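Toy rental plan is back, and the numbers still don't add up

7/6/21

Dumero says it will start renting out building toys by mail in September, under the name Vososness, and that the service will keep "a mountain of plastic" out of the trash. The company has not said how big the mountain is.

The pitch is simple enough. Parents pay a monthly fee, get a box of used bricks and plates, and send it back when the kids get bored. Dumero cleans the pieces, weighs the box and mails it to the next family. The company told reporters on a call that around 3000 households are signed up to the waiting list. Asked how many of those had put down any money, a spokesman said the list was "a strong signal of interest." Joining it takes an email address.

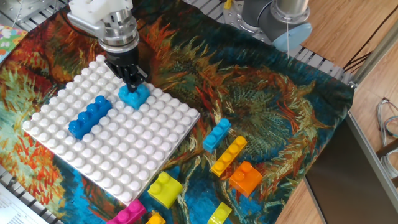 Light blue and dark blue bricks on a white baseplate.

If this sounds familiar, it should. Dumero ran a trial of the same idea under the name Vornus, which closed after six months. A summary the company put out at the time said 116 families took part and 2503 boxes were shipped. Divide one by the other and each family was getting a box more often than once every nine days, a lot of toys for anyone to get bored with. Dumero now says the larger number also covers returns, replacements and boxes sent between its own warehouses. That isn't in the summary.

Then there is the question of whether building toys are the problem to begin with. They are about the last thing in a playroom that gets thrown out. They go to cousins, to yard sales, to the church basement, to a bin in the attic for grandchildren who may never show up. The stuff that does end up in the trash is the light-up, battery-run, broken-by-New-Year's kind, and Vososness won't carry any of it.

"I would love to see what they are comparing it to," said Su-chen Yang, who has run a resale shop for children's goods for years. "I can't keep bricks on the shelf. Somebody buys them the same day. So where is the waste?" 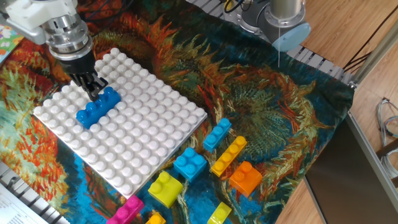
Shipping is the other gap. A box of plastic is heavy for its size, and every rental means two trips. Dumero says it plans to offset the deliveries through a partner called Cheung, but the contract hasn't been signed and the company would not say what the offsets will pay for. It also would not say what happens to pieces that come back chewed or cracked. They will be "responsibly handled," according to the press release, which uses the word responsible in every paragraph but one.

Tin-yau Wan, whose family took part in the Vornus trial, had few complaints about the toys. The fee was another matter. "By the fourth month we had paid more than the set costs new," Wan said. "My son wanted to keep it. They let us buy it, and they charged us for that too."

Prices for Vososness have not been announced. Dumero says they will be "in line with what families told us," and that it will publish a full report on waste saved after the first year. No report on the Vornus trial was published beyond the one-page summary.

RECENT ITEMS
Library drops late fees, keeps the ones for lost books
Why your "compostable" cup probably isn't
County fair parking to go up again
Meal kit firm says it will shrink its boxes, gives no date
Used stroller prices climb for a second summer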